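Okay, a little thread about baking for the Grendlow winter market, because a few of you asked after my last post and I've got a cup of tea and nowhere to be. Settle in, it's a long one (sorry!) 1/

I've had a table at Grendlow for 5 winters now, and I still get the flutters the night before. My first year I made far too many kinds of everything and came home with most of it. We were eating ginger slice until spring and I still can't look at one. 2/

These days I stick to 3 things. Shortbread, a jam sandwich biscuit and whatever I feel like, which last November was a date loaf from the back of an old Fovisley flour booklet my aunt gave me. The booklet's falling to bits and I love it dearly. 3/

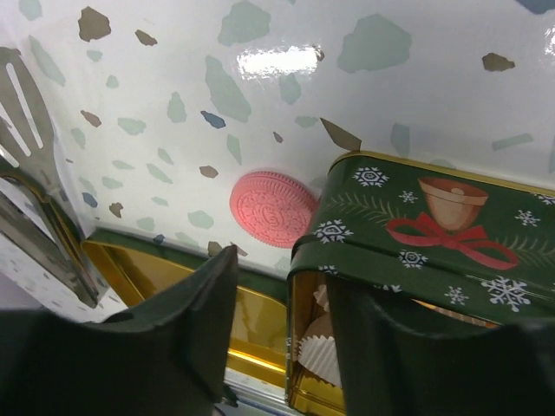 Now, pricing. I was so shy about this for so long! I used to charge 60 cents a biscuit, and then a lovely woman at the next table told me off, in the kindest way, and asked whether I'd ever added up the butter. I had not added up the butter. 4/

So I sat down and did it properly, with the stall fee and the bags and the petrol over to Grendlow, and went up to 75 cents. I fretted all week that people would grumble. One man asked if they were bigger this year. I said no, and he bought a dozen anyway, bless him. 5/

If you're thinking of having a go yourself, please do your dough ahead. Shortbread dough is very happy in the freezer, rolled in a log, and you can slice it straight from there if you let it sit on the bench for a bit first. Jam goes in on the morning, never the night before, or the biscuits turn soft and a bit sad. 6/

Also bring more change than you think, a flask, a second pair of socks and something heavy to hold the tablecloth down. The wind comes straight across that car park and has no manners at all. 7/

Someone asked about flavours. Raspberry goes first every time, then apricot. I tried lemon curd once and it was delicious and a complete nuisance, lovely colour though. 8/

Anyway, the tea's gone cold and I've got butter softening. Come and say hello if you're over that way, I'm usually in the row nearest the hall doors 9/9

More from this account
Is the Bena jam pan worth the money?
Freezing dough, a longer thread
My window box in November
The bus to Fovisley and other adventures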